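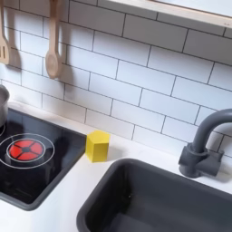
Lộc Văn wrote in to ask whether a kitchen robot should ever be left on its own beside a hob, as his had nudged a pan across until the handle was over the next ring, and he only found out from the smell. My answer is no, never, and I say that as someone who let it happen twice before learning anything (thank goodness for a nearby tap and a very loud smoke alarm!).

Mine is a Herkstead counter arm and I'm fond of it, I really am. It passes me things, puts spoons back and wipes down if I've set the cloth out properly. But in December it stopped dead halfway through moving a saucepan, flashed error 61 at me and just hung there over the heat with its grip shut tight. I couldn't get the pan out. I stood there tugging at it like a fool when what I should have done was turn the hob off, and that's my first tip, so write it on a bit of tape and stick it up somewhere.

Hob first, robot second. Whatever the arm is doing, the heat goes off before you touch anything else. Then press the stop button, and only then go near the grip. Mine lets go by itself 12 seconds after the stop button is pressed, and those seconds feel like a week, but don't pull! A friend pulled hers and the pan came free all at once, soup and all.

Find your stop button now, while nothing is on fire. Mine was round the back behind the bread bin for months. You want to reach it without leaning across a ring, so have a practice with the power on and everything cold.

Keep the bit of worktop between hob and sink clear. I used to park all sorts there, jars, the butter, the post. If the arm has to give up and put something down, that gap is the only sensible place for it, and if it's full the Herkstead will either hover or have a go at balancing the thing on the edge of the sink. I lost a good mixing bowl that way.

Small loose things near the rings are the other trouble. The Ellulari update made mine much keener on tidying, and it started shuffling little bits and bobs along the counter towards the hob, where it had decided they lived. A plastic lid went onto a warm ring and I was scraping for an evening. If yours does this, go into the map and mark the whole hob as a no-go patch, then add a hand's width all round. The map forgets itself after a power cut, by the way, so check it again.

Wooden spoons and spatulas on hooks: fine, but teach it the hooks with the hob off. The arm reaches across the heat to get to them, and mine has a cable sleeve that goes soft if it dawdles there. A new sleeve cost me 24 pounds and it took ages to come.

Wipe the grip pads every night with washing-up liquid and warm water, and dry them well. Greasy pads were what caused my error 61 in the first place, or so the man at Irnard reckoned when I rang.

I've still got the old saucepan. It does for the hens' scraps now.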